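Gostum releases Skirkitz 4 for choirs and vocal ensembles

SILLSIDE, April. Gostum today released version 4 of Skirkitz, its rehearsal app for choirs that sing from memory. The update adds 36 part-by-part recordings of hymns and seasonal songs, bringing the library to 50 titles. Each title has separate tracks for soprano, alto, tenor and bass.

Playback speed can now be changed without altering pitch. Loop points are stored with each song and carried over when the user changes parts. The recordings were made in Sillside by the Yeoh vocal ensemble, with 3 microphone positions per part.

"Singers asked for longer loops and a clearer count-in, and both are in this version," said Annelies Verbeke, product lead at Gostum.

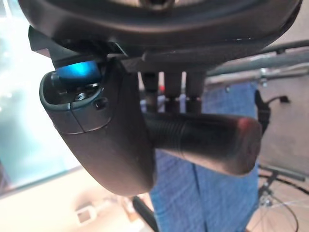
Can the tracks be used offline?
Downloaded titles play without a connection, and loop points sync the next time the device is online.

Skirkitz 4 is a free update for current subscribers.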